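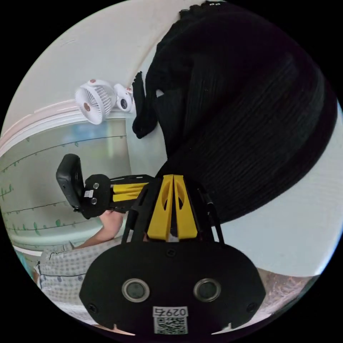

Vasilis sent me the Pretell quote in August and I've been sour about it ever since. $2959 for a pair of hand-held grippers, the kind with the yellow fingers, and that's before freight. He thinks it's a bargain. He thought the label printer was a bargain too.

For anyone who hasn't been following along, we want a robot arm that can deal with household stuff, mainly clothes. We don't own an arm. The plan, if you can call it that, is to record a heap of demonstrations with the hand-held units first and worry about the arm later. I can see the logic. I can also see us with a very full hard drive and no arm.

My trouble with the quote is what it leaves out. Memory cards aren't in there. Neither are spare fingers, and I don't believe for a second that soft bits getting dragged over knitwear all day will last the year. When I asked Pretell what a replacement set costs I got a brochure back. Skomwood at least had a parts list on their site, although their lead time was 5 weeks and the fella on the phone didn't sound like he believed it either.

Then there's labour. Zorica Radulović did a budget for her own lab a while back and told me the hardware was the small number. Somebody has to stand there moving a jumper about, and somebody else has to go through the recordings and chuck the bad ones. Vasilis has us down for that at zero dollars. I've put in $1311, which covers a casual for a bit and nothing more, and he reckons I'm padding it.

Do we need two units? I keep asking. One hand can do socks. Sleeves want two, I'll give him that, and big heavy knits are hopeless one-handed. But we could buy a single gripper, see whether we can stand the work, then get the second. Pretell's discount only applies to the pair, of course.

So my list for Vasilis before I sign anything:

- a written price for fingers and screws
- who pays return freight on a dud
- what the software costs after the first year
- almost 2 terabytes of storage, priced properly

He's had it since last night. So far he's replied to the bit about screws.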